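3.2 The Serkia cell

The cell was built in the shared workshop at Midgate, on a bench that the woodworkers still regard as theirs. It has two arms bolted to a front rail, three walls, and a rented patch of floor whose price went up in November. Earlier work on the Stomness bench (Baranauskienė, prior report) kept the walls bare and the table gray, and the policies trained there took a dim view of any surface with a leaf on it. We went the other way and bought wallpaper. The choice of pattern was put to a vote, and the authors accept the result.

Objects are the sort of thing that piles up after a takeout order: cups, lids, bags, napkins, straws. Plush toys serve as distractors, a role they perform without complaint. Operators drive both arms by hand from a pair of leader arms, and each wrist carries its own camera in addition to the fixed one.
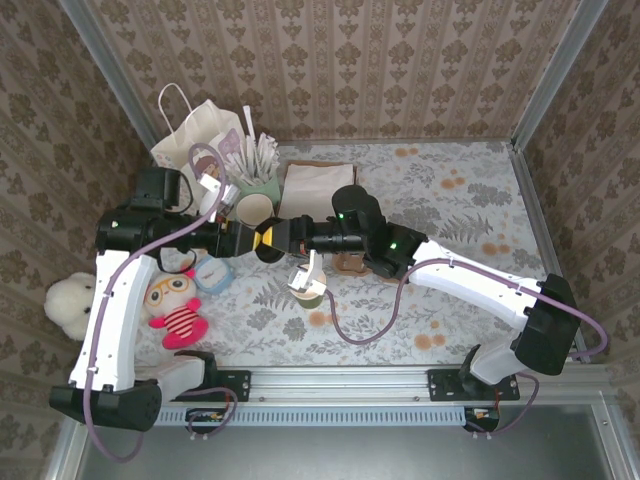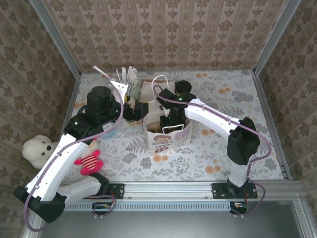
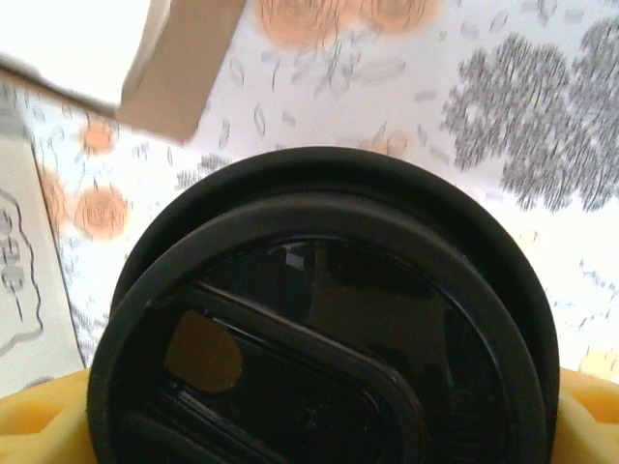
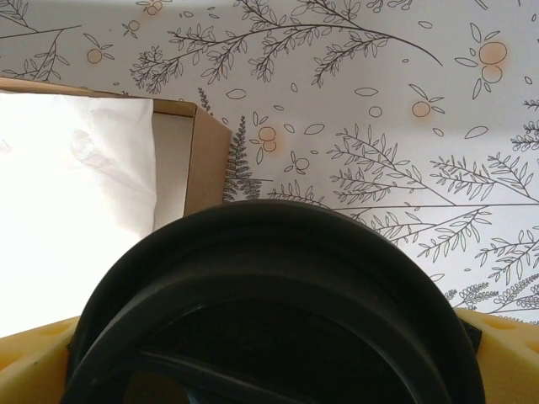 Figure 2. The Serkia cell in use. First two panels: fixed view. Last two panels: wrist views.

We collected 3582 episodes with this setup, at a cost of 18 finger pads and a good deal of goodwill from the woodworkers. Episodes were kept whether or not the operator was proud of them; the only ones removed were those with a dropped camera stream. The cloth was smoothed and the objects were reshuffled every 12 episodes, a number chosen because it matched the patience of the operator on duty.

Cable routing took longer than any other part of the build. Our first layout followed the vendor drawing and unplugged itself whenever an elbow folded fully. The final one leaves generous slack at each joint. It looks terrible and has given no trouble, so we recommend it. Calibration of the wrist cameras is covered in Section 3.3.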